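Two weekends on one workbench

February 13, 2019

So I finally did something about the bench in the back room. You know the one, I've been complaining about it since August! Every time I wanted to fix anything I spent longer hunting for a screw than fixing the thing, and I'd end up ordering another bag of the same ones from Forsberg (my poor wallet).

The drawer cabinets are the big win. All those little see-through drawers, and I can tell what's in most of them without pulling a single one open. I've sorted screws, then connectors, then the weird stuff I can't name but refuse to throw out.
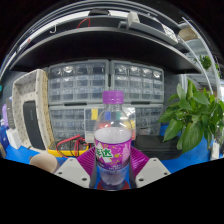
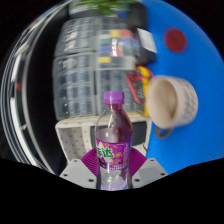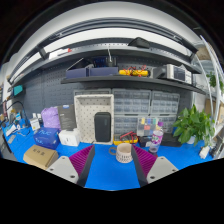
3 min read

The blue mat is my favorite part, I think. Small parts show up so well on it, and the multimeter has a spot to live now, even if I never coil the leads the same way twice. I'm keeping the little white cup with the dots, too. It's cute and it stays.

Still to do: the boxes on the left. I keep boxes. I know. The NUC one is a nice sturdy size and I'm sure I'll need it the minute it goes out with the recycling.

And yes, drinks are allowed at the bench, as long as the cap goes back on. The purple grape-looking one has been a treat while sorting, but I'd like to keep it away from the 22 drawers I just labeled. Next up is the shelf, once my Wurovetti brackets get here.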